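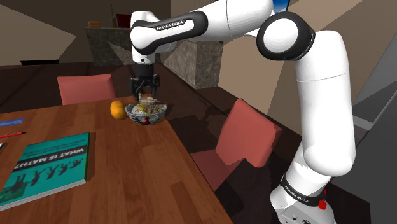 The demonstrations team at Ristau works in a simulator called Lerkine, where one operator steers a robot arm from a desk. We asked the lead operator how a session goes.

"You hold the controller and the gripper follows your hand," she said. "The first day, everyone moves too fast. You come down over the bowl, stop, look, then close the fingers. The stopping matters - the robot will copy it if you hesitate in odd places."

She records up to 18 runs of a task before taking a break. The current table task has 426 runs saved, and nearly 200 more were thrown out. Most of those were bad grasps.

"We keep a few where I miss and try again," she said. "It has to see how to recover."

Before joining the team she guided a real arm by hand, pushing it through each move at the joints. She said it was easier to feel contact that way, but her shoulders ached by noon. In simulation she has to judge depth by eye, and small food on top of other food is the hardest thing to judge.

The goal is 2000 runs by October. "Then we change the table," she said, "and I start over."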